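About Sembiring

Sembiring is a training and development centre for automation in kitchens, canteens and food preparation. We were founded by Lensa Derese, who remains our director, and we work with colleges, care providers and small manufacturers who wish to understand what a robot arm can do before they commit to one.

Our open day

Each June we open our doors to the public. Last summer 381 people came through the building, and 14 schools sent groups. The programme included talks, a tour of the Vuditz workshop and live sessions at the demonstration table, where an arm handled toy food among ordinary kitchen items — a plate, a colander, a bowl, a bottle of ketchup. Guests were invited to stand close to the table, ask questions at any point and stay for as long as they wished.
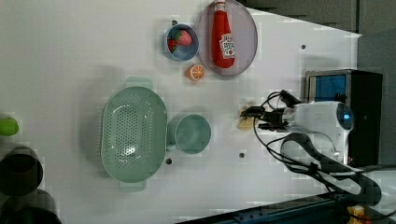 Amirul Subramaniam wrote to us afterwards: "I had expected something much faster and a good deal noisier. My daughter asked why it took such care over small things, and the member of staff at the table gave her a proper answer. We stayed for a second session."

Comments of this kind are welcome and are read by the whole team. Several have led to changes in the way we run the day, including longer sessions and a quieter hour in the morning for visitors who prefer it.

What visitors see

Demonstrations at Sembiring are given with the same equipment that our trainees use. Food items vary greatly in shape, and an arm that grips one well may need a different approach for the next. Toy items allow us to repeat a task many times without waste.
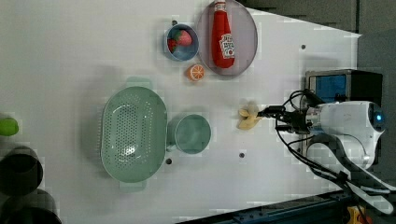
Staff explain how a task is planned, how the arm is guided through it and how the result is recorded. Attempts that fail are left in the programme and discussed openly. We believe that visitors, and young people in particular, should form a fair view of the present state of this work.

The Siria room

The Siria room is the home of our kitchen programme and the busiest stop on any visit.

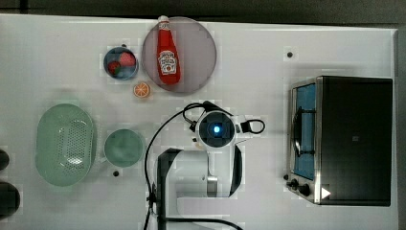
Text by the Visits Office, Sembiring

The room was fitted out with the support of our partner Cliner and is used for teaching throughout the year. Groups are received at 2 pm, following a short safety talk in the main hall. Trainees lead part of each session themselves, and many tell us that speaking to the public has been a useful part of their course.

Alongside its teaching, the room serves our own studies of how an arm may hold and present soft or awkwardly shaped items. 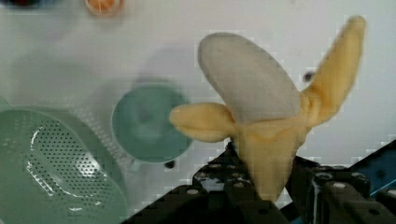 Toy banana with its peel partly open, held in the gripper.

Arranging a visit

Schools, colleges and community groups may apply to visit at any time of year. Please write to the Visits Office, giving the size of your group, the age of those attending and any access needs. The building is step-free throughout. There is no charge for schools.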